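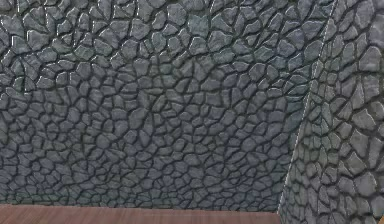

March, second week of the evaluation.

The morning was given to the Julent navigation package, supplied by Daseck on a trial license. The office at Flovovville has asked for a written opinion before the license lapses, and this diary will serve as the basis for it.

Work began with the simulated room in gray flagstone and brown wood flooring. The virtual robot was directed to follow the long wall, keep a fixed distance, and turn at the outside corner. It completed the first run without contact. On the second it stopped short of the corner and remained there for almost 30 seconds before resuming. The log recorded a loss of position and gave no further detail.

The stone pattern repeats along the wall, and similar groups of stones may have been matched to one another. Daseck's manual recommends varied surfaces for testing but sets no minimum. A question on this point was sent to their support desk at noon and had not been answered by close of business.

The Nambiar package, reviewed last month, was slower to install - its corner handling was, however, the steadier of the two. The same room will be loaded into it tomorrow for a direct comparison. Pricing for the Julent support plan is still outstanding.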